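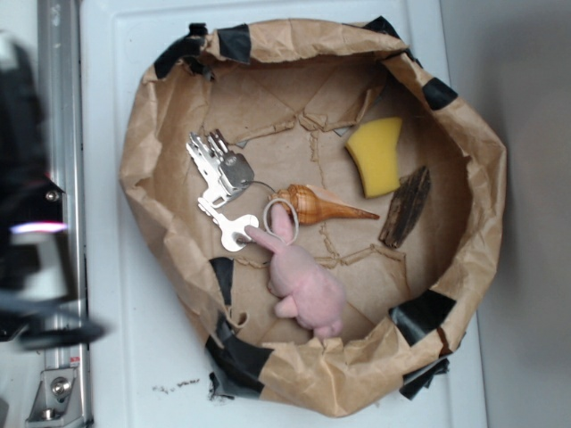
A brown paper bag with its rim rolled down and held with black tape.

Paper bag charge to begin at Daltside market

January 27, 2024

Traders at Daltside covered market will be required to charge customers for single-use paper bags under new terms agreed by the market's operator, Brorkard. The charge has been set at 15 pence a bag and will apply to all permanent stalls. Plastic carrier bags are already subject to a charge at the market.

The decision follows a review of packaging waste carried out for Brorkard by the consultancy Storka. The review found that paper bags made up a growing share of the material left in the market's bins at closing time, and that many of them were too soiled with food to be accepted for recycling. It recommended a charge on paper bags together with better provision for customers who bring their own containers.

Small bags used to wrap loose fruit, vegetables, bread or uncooked fish will be exempt. Hot food stalls may continue to supply a bag without charge where it is needed to carry the food safely. Traders will keep the money raised and will be asked to record the number of bags sold.

Mariama Adjei, markets manager at Brorkard, said the company had listened to the concerns of stallholders before settling the terms. "Paper has been treated as the harmless choice, and customers have been given a fresh bag at every stall they visit," she said. "A strong paper bag can be used several times — for shopping, for storage or for lining a food waste caddy — and we would like to see more of that."

Asamoah, a greengrocer that has traded at the market for many years, welcomed the exemption for loose produce but asked for clear notices at each entrance, so that stall staff would not be left to explain the charge to every customer. Brorkard has confirmed that notices will be displayed at all four entrances before the charge takes effect.

The new terms will be reviewed after three months. Traders who require a copy, or who wish to apply for an exemption, should contact the market office during opening hours. Applications are normally decided within four working days.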